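Leltberg Robot Club: our August gallery

Finally, some pictures! We've been promising these for ages, so thanks for bearing with us. There are 14 of us in the club now, all students, and our big project this year is Povix, the shopping packer. The idea is dead simple: pick up everyday groceries and bits from the chemist's, and get them into a basket without squashing anything (harder than it sounds, trust me). We've put in up to 3 hours an evening on it, and the run log is sitting at 2,118 entries, which I still can't quite believe.
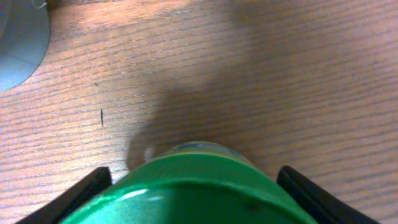
Got hold of the green one! Shiny, rounded things are my favourite to practise on.

Most of my month went on grip settings. Boxes are easy enough, but soft packets are a right pain because they change shape the moment you squeeze them. We started with one setting for the lot and ended up with 3, and I'd happily argue for another. Next up is the Bornden schools meet, where we'll be packing against the clock, so there's plenty more practice to come.

Coffee pouch and a snack in the basket, with tissues, a soft packet and the Redoxon box still out on the table:
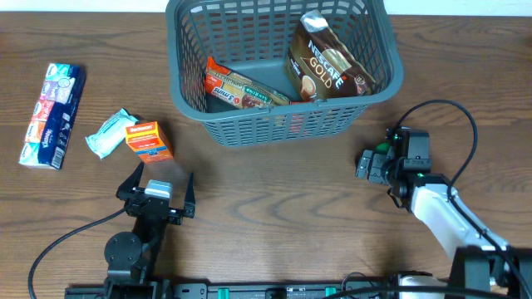
Zavala: We did a packing task at our club last year and soft packets nearly finished us off too. Slowing the last bit of the close helped far more than changing the force. Good luck at Bornden, we'll be there!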